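Tosgate Adds Marble-Look Square Tables to Its Café Line

March 9, 2020 - Tosgate, a maker of furniture for cafés, canteens and break rooms, today added a square table with a glossy marble-look top to its Gomgate line. Orders open to dealers this week, and the first deliveries are planned for April.

The new top comes in one pattern, called Asano. It has a pale gray and off-white ground with veins in orange, salmon and rust. A thin orange-red band runs along the edge and follows the rounded corners. The legs are curved metal in a dark finish.

Tosgate designed the table for rooms where the layout changes often. Two can stand side by side for a larger group, or apart with a narrow gap between them. The company tested the top with 30 customers over the winter and changed the edge band after their comments - the earlier one was wider and came in gray.
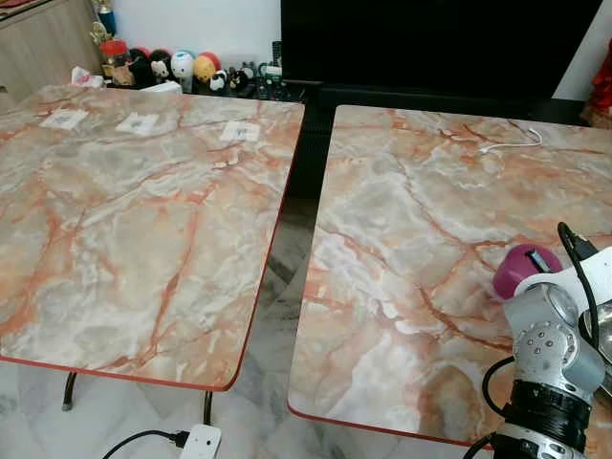 Dealers who order 10 or more tables before the end of April will get 15 percent off the list price. The offer covers the Asano pattern only. Matching chairs are made by Ateş and are sold separately.

Tosgate sold 2,348 tables in the Gomgate line last year, most of them to small cafés and staff canteens. Samples of the top and edge band can be requested through any Tosgate dealer.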